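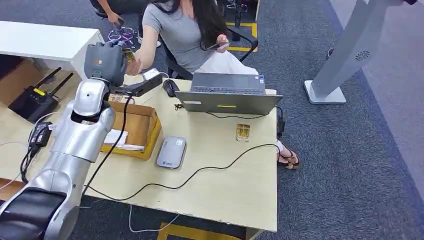
Bank fraud news coverage - project report, group 2
Neema Mabula, Faraji Makokha, Salim Mwakyusa

Our topic was how local papers report a loan fraud case from the arrest up to the first hearing. We picked the Massawe case, the credit union in Woldale where the former manager, Dennis Massawe, is charged with approving loans to companies that only existed on paper. Most of the reading got done on a laptop, like the gray one open on the desk, and notes went in one shared file. Got messy fast.

Sources: the Breltville weekly, the Jisa news site, court notices. Period covered is September only.

What we found. The first story ran 5 paragraphs and every one came from the police statement. No comment from the defense, no comment from members who had savings there. The figure of 3724 member accounts shows up in the second story with no source given. Jisa then repeated it, same wording. We wrote to both newsrooms, one answered (Breltville) and said the number came from the credit union's own notice. Fine, but they should of said so in print.

Headlines were worse than the stories. Two of them said "stole" before any hearing had taken place. The text under them said "accused" - so whoever wrote the headline wasn't reading very closely.

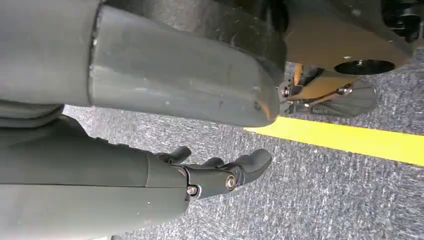

Gray arm segment with light scuffs near the rounded end.

Problems: court notices are hard to search, you need the case number. Salim lost one afternoon on that. Also we started the coding sheet too late and had to redo the column for "who is quoted", becuase police and prosecutor were lumped together.

Still to do: add the hearing coverage, fix the table, send the draft to Melaniia Zhuravel for comments.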